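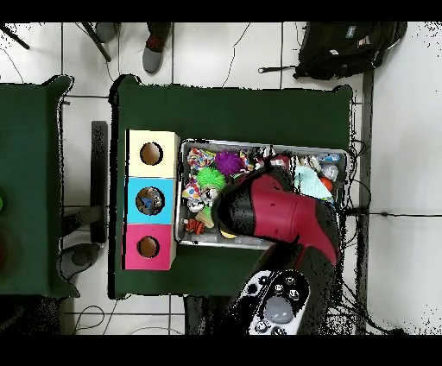 Club de Videojuegos Clásicos Ayaaba
Acta de la reunión mensual de febrero

Se abre la sesión a las 19:00 con la lectura del acta anterior, aprobada sin cambios.

1. Liga de puntuaciones
¡Récord del club en Zimden! La nueva marca es de 1383 puntos, 144 más que la anterior, y se ha conseguido sin perder ni una vida hasta la oleada 27. Se valida con la grabación completa de la partida y pasa ya a la tabla.

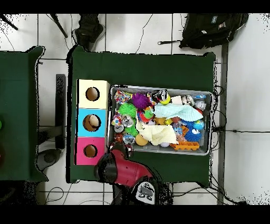 Mesa con las tres cajas de colores y la bandeja.

2. Cartucho de Trorkik
La copia vuelve a arrancar después de limpiar los contactos. Suena de maravilla – la música del segundo nivel se llevó un aplauso. Queda pendiente volcar el manual, que tiene dos páginas pegadas.

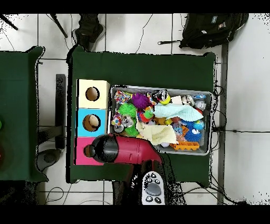 También se pide probarlo con el mando de paleta, porque con la palanca los giros cerrados salen fatal. Se acuerda hacerlo el viernes, antes de las partidas libres.

3. Torneo de Drendar
Se aprueba el formato por parejas, con eliminatoria a tres partidas y dificultad B. Inscripción: 50 céntimos, para pilas y cables de antena.

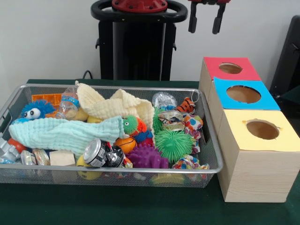
Cesta de malla llena de juguetes, junto a las cajas de cartón.

4. Ruegos y preguntas
Se propone dedicar una tarde entera a los juegos de reflejos de dos botones. ¡Aprobado por unanimidad y con muchas ganas! Falta decidir el mes.

Se levanta la sesión a las 20:40.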